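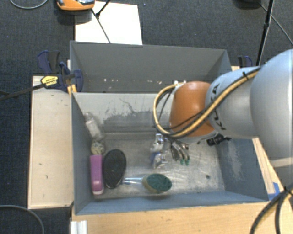
Progress report to the funder: Piteo simulation software, first half of the grant period

2018-06-25
By Talha Pirzada

This report covers work done on Piteo from January to the present. It follows the order of the work plan in the grant agreement. Spending is reported separately by the finance office and is not repeated.

1. Physics engine

The old contact solver was replaced in February. It treated every contact as a single point, and wheeled models drifted sideways on flat ground when they should have stood still. The new solver handles contact patches. The drift is gone for all of the wheeled models that ship with Piteo and for most of the legged ones. The exception is the six-legged walker, which still creeps when it is parked on a slope. Custódio Coelho has traced this to how joint friction is applied at very low speeds. A fix is written but has not been merged, as it slows the walker down by more than we are willing to accept.

The regression set for the physics engine now has 200 test worlds. They run every night on the build server. When the grant began there was no nightly run at all, and problems were found by whoever opened the program next.

2. Sensor models

The plan called for new models of the distance sensor, the wheel encoder and the camera. The first two are done and were included in the April release. Users can set noise, range and update rate in the world file, and the settings can be changed while a simulation is paused.

The camera model is late. Basic images work. Lens distortion works in the Linux build only. On Windows the shader fails to compile on older graphics drivers, and we have not decided whether to support those drivers or to raise the minimum version. Two of our partner schools have machines that would be shut out if we raised it, so we want to talk to them first.

3. World files and the importer

Piteo can now read world files written for Udano, the older package that many teaching labs still have. This was the item users asked for most often in the survey attached to our proposal. Terrain, lights, simple shapes and wheeled bases come across without changes. Arms come across with the right geometry, but their joint limits have to be typed in again by hand, because Udano stores them in a separate settings file that is frequently lost.

We tested the importer on files sent in by users. Of the 24 files received, seven did not load on the first try. Four of those had been edited by hand and contained errors that Udano itself ignores. The importer now gives a line number and a plain message for these. The other three use a scripting feature we do not plan to support, and the manual says so.

4. Controller interface

Controllers can be written in C, C++ and Python. The Python interface was rewritten in March so that a controller can be stopped and restarted without reloading the world. Instructors had told us that reloading was the biggest waste of time in a lab session. A Java interface was listed as optional in the work plan. We have not started on it and propose to drop it. We had very few requests for it, and the time is better spent on the camera.

5. Documentation and teaching material

The user guide has been rewritten up to and including chapter 7. The remaining chapters, on custom actuators and on running without a display, still describe the previous version. There is a warning at the top of each.

The Bandar lesson pack was used in three courses this spring. It takes students from a two-wheeled robot that follows a line to one that maps a small maze. Comments from instructors were mostly about length. The mapping exercise took most groups two sessions, and the pack allowed for one. It will be split before the fall term. One instructor also pointed out that the sample answers were in the same folder as the student files – they have been moved.

6. Staffing

Custódio Coelho has worked on the project full time since January. The second developer position was filled in May, three months later than planned. This is the main cause of the delay to the camera model. The part-time documentation post is filled until the end of the year.

7. Changes to the plan

We ask for your agreement to the following:

- Move the camera model from the first half of the grant period to the second, for delivery in October.
- Drop the optional Java interface and assign its hours to the camera model.
- Move the user workshop from September to November, so that it can be held at the Abbasi building, where there is a computer room large enough for the group.

None of these changes affects the total amount of the grant.

8. Next steps

Work for the summer is the slow-speed friction fix, the Windows shader problem and the last chapters of the guide. A release is planned for the end of August. It will include the Udano importer in its finished form, and the lesson pack will be updated to match. We will send the installer and the release notes to your office when they are ready.

Questions on the technical sections can go to Custódio Coelho. Questions on the plan or the proposed changes should come to me.

Shares: 7 | Comments: 0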